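Jeptoo Mutiso wrote:

> Does anyone know what happens to our Walora accounts now that Setow has bought the betting side? I've still got 22 pounds in mine and two bets running on the cup. The email they sent was all thanks and no dates.

Hello Jeptoo, and hello everyone,

I had the very same email and read it over my lunch, twice, without being much the wiser, so I rang them up! I was on hold for 20 minutes, but the young man who answered couldn't have been kinder. Balances move across by themselves in December, and any bets already placed stand at the odds you took.
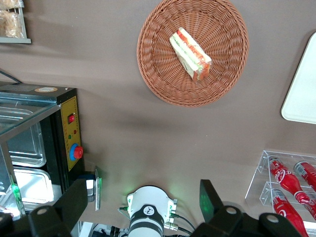
The fantasy league is another matter (I know several of you only joined for that). It stays with Walora for now, under a separate login, so you'll need to pick a new password before the next round of fixtures. Mine took two tries, but that was my typing.

He couldn't tell me whether the Nesex cricket markets will carry on. I've written to ask and will post the reply when it comes. If you'd rather take your money out first, Jeptoo, withdrawals are open as usual.

All the best,
Chepkoech Koech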